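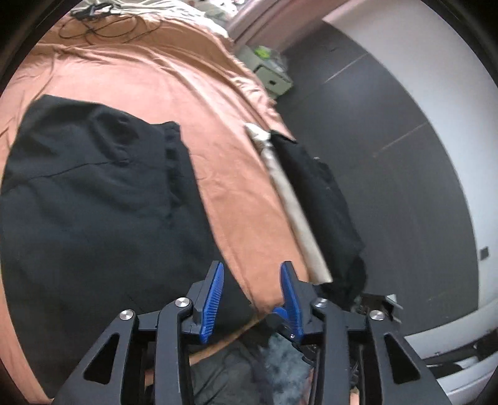

Levente Boros has tried 11 finger pads since August, and he keeps a notebook page on each. The Predanel tool is light enough to use all morning, but the pads decide whether cloth comes up in one layer or three. The ribbed blue pair does well on thick seams. Smooth black clothing spread over an orange sheet is harder, and he rates every pad on it.

Noeline Tapsell prefers the Dosteck fingers, which are softer and wear out sooner. Hers lasted 805 grips. Boros wants more than 3000 before he orders a full set.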